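Stoltura issues revised practice note for benchtop manipulation trials

6 January 2023

Stoltura has published a revised practice note for small robot arms used in object-handling trials, replacing the version its member labs have worked to for the past 2 years. It applies to fixed arms on benches, with or without a wrist camera, and takes effect in May.

The note runs to 31 clauses. Most of the changes concern how a trial is set up and recorded. Labs must log the start position of every object, the finger opening at the start of the run and the lighting in use. A trial stopped by the operator now has to be reported along with the completed ones.

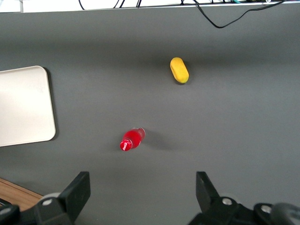

Object placement takes up the longest section. Items are to be set out with enough clearance for the fingers to close on one without touching its neighbour. A red plastic bottle lying on its side, with a small yellow object well apart from it on a plain grey tabletop, is the kind of layout the clause has in mind. Bottles must be logged with the direction of the cap, as a grasp at the neck and a grasp at the body are scored separately. Trays and boards count as part of the layout even when they are not the target, and their position is recorded in the same way.

Cabling is covered by a new clause. Loose leads behind the work surface are permitted only if they stay outside the programmed reach of the arm, and the check must be repeated whenever the bench is moved.

"The old text told people to keep the area tidy, and you can't audit tidy," said Nazanin Asadi, who led the drafting group. "A reach limit can be measured."

Labs claiming a success rate will need at least 100 trials per object. The draft had proposed 2,000 across the full object set – a figure dropped after Kha Hồ of the Nallville test centre argued that smaller labs would pad the total with easy items.

Existing records do not have to be converted. Comments on the cabling clause remain open, and should be sent to Benito Pastor at Stoltura.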